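4. Building and setting up the arm

4.1 The bench

The arm was put together in the shared workshop at Skiltthorpe, where members book bench space by the evening and clear up after themselves. We had a shelf for parts and one end of a long table. Nothing could be bolted down, so the base of the arm is clamped. The clamps were taken off at the end of every session and put back at the start of the next, which means that the position of the base was never quite the same twice. We treat this as a condition of the work. A method that only holds up on a fixed base would be of little use to most people building at home or in a club.

The arm itself is the Holleck kit, built according to the maker's instructions apart from two changes. The wrist bracket was printed again with thicker walls after the first one cracked at a screw hole, and the cable to the wrist was replaced with a longer one. The original cable pulled tight when the wrist turned fully outwards and twice came out of its socket. The longer one hangs in a loop and has stayed in place, but it needs watching when the arm is close to the table.

A small camera is fixed at the wrist. There is no second camera above the bench. We tried one early on, clipped to a lamp, and gave it up when it became clear that other people needed the lamp.

4.2 Things to pick up

We used what is found on a workshop bench: rolls of tape, plastic storage boxes, offcuts of cardboard and small brackets. Objects were placed on the table or on a black rack with parallel metal rods. The rack was chosen by Sumaiya Gazi because it gives trouble of a kind that a plain table does not. Dark gaps between the rods look much like the dark edges of an object, and a flat item lying across the rods leaves room underneath that a finger can get stuck in.

Objects that let light through were the hardest. A roll of translucent double-sided tape lying flat on the rods shows the rods through its hollow middle, and the outline found by the software often followed the rods instead of the ring. Clear boxes gave a related fault. The contents showed through the walls, and the software sometimes marked the contents as the object and left the box out. Plain cardboard gave the fewest problems.

The table top is grey and matt, with scuffs and scratches from earlier use. We did not cover it. In the first version of the software some of the longer scratches were taken for the edges of thin objects. Adding pictures of the bare bench to the training set dealt with most of this. Small white specks on the surface continued to be picked out now and then, and the final version ignores any region below a set size.

4.3 Collecting the pictures

The wrist camera saved a picture each time the arm stopped moving. After blurred and repeated pictures had been thrown out, 936 remained. Viktória Erdős marked the outlines by hand in Flollent, and Sumaiya Gazi checked them. Where the two disagreed over an edge seen through a clear material, the outer edge was used.

No lamps were added for the work. Most sessions ran from seven in the evening until the workshop closed, under the ceiling lights. Glare on the table moved as the wrist turned, but it seldom reached the rods, which are in shade between one another and only slightly glossy on top.

We left the pictures as they came from the camera. Many show part of the arm, and in a good number the gripper is near the edge of the view with an object only partly visible. Cropping these would have made the outlines easier to draw, but the arm has to work from the same view when it is running. Figure 3 gives a typical case.

4.4 Trials

The trained model was then used to guide the gripper in 157 attempts, spread over several evenings in October. An attempt counted as a success if the object was lifted clear and held until the arm had returned to its rest position. By this measure 118 succeeded. Failures on the rack were mostly of one type: the gripper closed on a rod as well as on the object, and the motor stopped on its current limit. On the open table the usual fault was a finger coming down on top of the object.

Figure 3. Bench and rod rack from the wrist camera, with tape roll, storage box and cardboard.

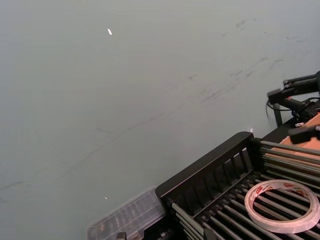
After a stop on the current limit the arm was backed off by hand and the attempt was recorded as failed, even where the object was still in the gripper. We did not retry from the same position. The base clamps were checked before the next attempt, and if the base had shifted the short calibration routine was run again.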